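Linen room in Evside to stay open through September

EVSIDE -- The shared linen room on the ground floor of the Brunner building will stay open until the end of September, the people who run it said on Saturday, August 8, 2026. It was planned to close already this month, when the lease with the owner of the building was ending.

The room takes in used towels, sheets and cloths from homes and small guesthouses in Evside and in the neighboring village of Killham. They are washed, sorted, folded and given out again to families who ask for them. Since the spring, 3,000 pieces have gone through the room, according to its coordinator, Brigitta Thaler.

"We had more bags coming in July than we could fold," Thaler said. "People clean out their closets before they go on vacation, and then everything stands in our hallway on the same morning."

The owner, Beat Lüthi, agreed last week to extend the lease on the same conditions. The rent is 600 francs a month, and it is paid from a small fund which the two villages fill together. Lüthi said he has no other renter for the ground floor before the fall, and he would like to see the rooms used.

Most of the work is done by hand at the long tables near the windows. Sheets are folded by two persons, towels by one. The small square cloths, which are used for dishes and for dusting, make the most trouble, said Rahel Pfister, who is responsible for the sorting. They come out of the dryer twisted together, and each of them has to be opened and laid flat before somebody can see if it has a hole or a stain.

Cloths with holes are cut into rags and go to the bicycle workshop in Killham. Stained ones are washed a second time. A cloth that is still good is smoothed with the hand, folded in half and then in half again, and put on the pile for its color. Pink and yellow are asked for least, Pfister said, and white is always gone first.

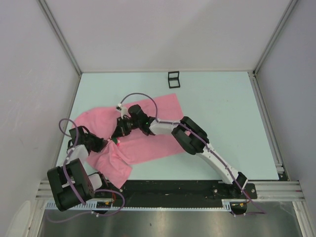
New opening hours

From Monday, bags can be brought in the morning only, between 8 and 11. Until now it was possible to leave them at the door at any time, but on two evenings in July the bags stood in the rain and the contents had to be dried again before sorting. Giving out of finished linen stays in the afternoon, four days a week, Tuesday to Friday.

Pfister asks that people tie their bags and write on a piece of paper what is inside. Blankets and pillows are not accepted -- the machines are too small for them. Curtains are accepted if the hooks have been taken out.

The guesthouse Drander, which gives the largest part of the sheets, will bring its bags on Thursdays as before. Its manager, Torbjørn Rønning, said the house changes its bed linen every second year and used to pay for having the old sets taken away.

What happens after September is not decided. Thaler has looked at a former shop on the main street of Killham, but it has no water connection in the back room, and the cost of making one is not known yet. The two villages want to speak about it at their next common meeting.

Persons who would like to help with folding can come by in the afternoon or leave their name with Selina Hollenstein at the village office in Evside. Experience is not needed. A folding shift takes two hours, and coffee is offered in the break.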